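Kenow Folding Drying Rack, Wall-Mounted
Sold by Hititz Home Supply

Item: Kenow 17
Finish: white or gray
Rails: 10
Ships from: our own stockroom

The Kenow is a wall-mounted drying rack for laundry rooms, bathrooms, mudrooms and covered porches. It pulls out when you need it and pushes back against the wall when you don't. Closed, it sticks out from the wall by the width of a hand. Open, it holds one full washer load of shirts, towels and small items.

We have carried the Kenow since February. It replaced the older Jadero rack, which had eight rails and a plastic latch. If you own a Jadero and are looking for spare rails, please call, as the two models do not share parts.

What is in the box

One rack, assembled
One wall plate
Four screws and four drywall anchors
One hex key
Printed instructions

You will need a drill, a level and a pencil. The anchors supplied are for drywall. For tile, brick or plaster, buy anchors made for that wall.

Weight limit

The Kenow holds 25 pounds when it is screwed into studs. On drywall anchors alone, keep the load to 10 pounds. Wet cotton is heavy, and a bath sheet straight from a hand wash can use up a good part of that limit. Spin heavy items in the washer before you hang them.

Please do not use the rack as a grab bar or a shelf, and keep children from swinging on it. Damage of this kind is not covered.

Installing the rack

Choose a spot with open space in front of it. Hold the wall plate level and mark the four holes. Drill, set the anchors if you are using them, and tighten the screws by hand at the end. The rack then drops onto the plate from above and is locked with the hex screw underneath. Most customers put it at shoulder height. Over a washer, leave enough room to open the lid.

Do not mount it directly above a baseboard heater or stove.

Using and cleaning

Pull the front rail toward you until both side arms click. To close, lift the front rail slightly and push. If the arms feel stiff after a winter on the porch, wipe the joints with a damp cloth, let them dry and put one drop of sewing machine oil on each.

Leave a free rail between thick items such as jeans and sweatshirts. Dark clothes that may bleed should go on the lowest rail with nothing under them. Knitwear is better dried flat. We sell the Ertürk mesh tray for that purpose, and it sits on top of the open Kenow without clips.

The rails are coated steel. Clean them with dish soap and water. Scouring pads will scratch the coating, and rust can start in a scratch. Touch-up paint is available in both finishes.

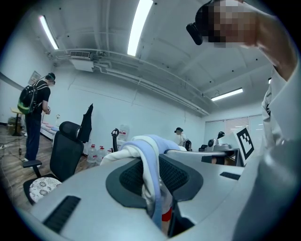 Shipping and returns

Orders placed before noon ship the same day, Monday through Friday. The box is long and flat, and the carrier may leave it behind a porch chair or planter, so please look there before reporting it missing.

Unused racks can be returned within 25 days for a full refund. Once the wall plate has been screwed to a wall, we can exchange the rack for a fault but cannot take it back for any other reason. The warranty is 2 years and covers the arms, rails, latch and coating.

Spare parts

Single rail, white or gray
Side arm, left or right
Latch
Wall plate with screws
Touch-up paint, small bottle

Have your order number ready when you call about parts. Side arms changed slightly with the stock that arrived on 12th July, and the number tells us which kind you have. Yaw Frimpong handles parts and warranty claims and can be reached at the store during opening hours. If he is with a customer, leave your name and a phone number at the front desk.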